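Tres meses con la olla eléctrica Hetomness: lo que me gusta, lo que no y a quién se la regalaría

Llevaba una temporada larga mirando ollas eléctricas pequeñas sin decidirme. Las metía en el carrito, leía cuatro comentarios de gente enfadada, las sacaba del carrito y volvía a hervir la pasta en el cazo de siempre. Hasta que en agosto, con el piso a una temperatura indecente y la cocina de gas convertida en castigo, me lancé a por la Hetomness. De modo que esto va de una olla que he usado muchísimo, comprada con mi dinero y lavada a mano más veces de las que me apetece recordar.

Os pongo en situación, que luego me preguntáis. Cocino para una persona, a veces para dos, y casi nunca hago nada que lleve más de una sartén. Fideos, arroz caldoso, verduras al vapor, sopa de sobre mejorada con lo que haya en la nevera (un huevo, medio puerro, ese trozo de queso que ya pide auxilio). Si en casa sois cinco, podéis cerrar la pestaña sin remordimientos, esta olla os va a parecer de juguete.

Primeras impresiones

Es mona, para qué nos vamos a engañar. Acero inoxidable con el cuerpo en un verde salvia muy clarito, dos asas curvas de metal y una tapa de cristal con el borde metálico y un pomito redondo en oro rosa. El pomito me ganó, lo confieso. Yo había entrado a la tienda buscando algo práctico y salí pensando en si pegaba con los azulejos.

En la web salía en tres colores y estuve a punto de pedir la blanca, pero Imke Sperling, que es mi amiga y también la persona a la que mando capturas de pantalla de todo lo que estoy a punto de comprar, me contestó con un «verde» en mayúsculas y ahí se acabó el debate. Se lo agradezco. El blanco en mi cocina dura lo que dura el primer sofrito.

Cómo se maneja

Tiene una ruedecita en el lateral y ya está. Ni pantalla, ni pitidos, ni aplicación para el móvil (¡gracias!). Giras, se calienta, y cuando has terminado la giras al otro lado. La mía tiene dos niveles, 700 vatios para ir despacio y 1000 para cuando hay hambre de verdad. Con el alto hierve el agua de los fideos en lo que yo tardo en picar una cebolleta, y eso que la pico fatal. Con el bajo hago el arroz, que ahí sí hay que tener un poco de mano, porque si te despistas borbotea y se escapa por el borde de la tapa.

Lo que más me ha cambiado la vida es poder ver lo que pasa dentro. Parece una tontería, pero vengo de una arrocera de tapa opaca en la que cada cena era un acto de fe. Aquí miras por el cristal y sabes si toca bajar el fuego. Eso sí, con mucho vapor se empaña y hay que levantarla igualmente.

Lo que he cocinado en ella

Fideos, unas doscientas veces. Caldo de verduras, que queda estupendo. Huevos cocidos: siete minutos desde que rompe a hervir y me salen con la yema como a mí me gusta. Lentejas de bote con chorizo, gran éxito. Intenté unas palomitas y no voy a hablar de ello.

También hice una fondue de queso un sábado que en realidad no era sábado de fondue ni de nada, vino a cenar Bastian Sauerland y se me había olvidado por completo. Pusimos la olla en medio de la mesa, nivel bajo, pan cortado a lo bruto, y funcionó tan bien que ahora me la pide cada vez que viene. Para comer en la mesa con la olla enchufada le veo mucho sentido – siempre que tengáis un enchufe cerca, porque el cable es más bien cortito.

Con qué la acompaño

La olla sola no hace cena, claro. Con el tiempo le he ido juntando un pequeño equipo: un plato redondo color crema, con el borde un poco levantado, que lo mismo recibe los fideos que el pan, y una bandejita rosa pálido de esquinas redondeadas que pone «Rabbit» en letra cursiva y lleva un conejito dibujado en la otra punta. La bandeja me la compré en un mercadillo y es, con diferencia, el objeto menos serio de mi cocina. Le tengo un cariño enorme. Ahí van los palillos, la servilleta y el botecito de salsa, y así todo viaja a la mesa de una sola vez.

El plato es de la marca Fontana y tiene una cosa buenísima: ese borde levantado sujeta el caldo justo lo suficiente para que un plato de fideos no acabe en el pantalón. Hondo no es, así que para sopa de verdad, cuenco.

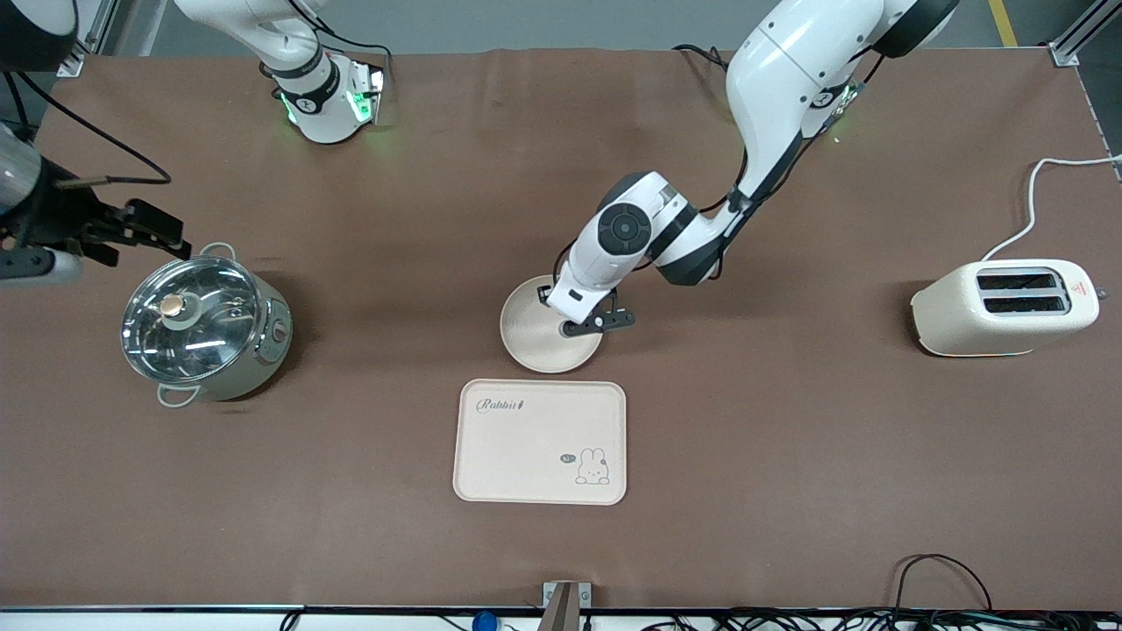
La limpieza, ay

Aquí viene mi queja principal. La olla no se puede meter en el fregadero y olvidarse, porque la parte eléctrica va con ella y hay que lavarla con cuidado, la esponja por dentro y un paño húmedo por fuera. Si habéis hecho arroz y se ha agarrado, tocará dejarla un rato con agua caliente y armarse de paciencia. Yo le echo bicarbonato y me voy a ver un capítulo de lo que sea.

La tapa es otra historia, se lava en un momento, pero en la ranura entre el cristal y el borde metálico se mete el agua y luego gotea cuando menos te lo esperas. La dejo de pie en el escurridor y listo. El verde de fuera aguanta bien; el metal de las asas coge huellas con solo mirarlo.

Las asas, por cierto

Queman. Si la tenéis un buen rato en el nivel alto, ni se os ocurra cogerla con las manos desnudas. Yo uso un par de agarradores de silicona Gritex que tenía por un cajón y que por fin han encontrado su vocación. Me habría gustado que las asas llevaran algún recubrimiento, aunque supongo que entonces no sería tan bonita.

Comparada con la Stirnemora

Antes de esta probé la Stirnemora que tiene mi hermana, y como sé que muchos dudáis entre las dos, allá va. La Stirnemora es más grande, calienta de manera más uniforme y trae cestillo para el vapor. También pesa como un muerto y ocupa media encimera. A mi hermana, que cocina el domingo para toda la semana, le compensa de sobra. A mí me pueden las ganas de guardar la olla en el armario de arriba con una sola mano, y en eso gana la Hetomness de calle. Para el vapor uso un colador metálico apoyado en el borde y me apaño.

¿La recomiendo?

Sí, con los peros que ya habéis leído. Para un estudio, una residencia, una segunda casa sin cocina en condiciones o para alguien que cena solo y quiere ensuciar poco, me parece una compra estupenda. Le pongo un 7 sobre diez, y sería un ocho largo si el cable midiera un palmo más y las asas no abrasaran.

Si alguien ha conseguido hacer palomitas en la suya sin que huela toda la escalera, que me lo cuente en los comentarios, por favor. Y si tenéis receta de arroz caldoso con setas, también, que me han regalado una bolsa enorme y no sé ni por dónde empezar.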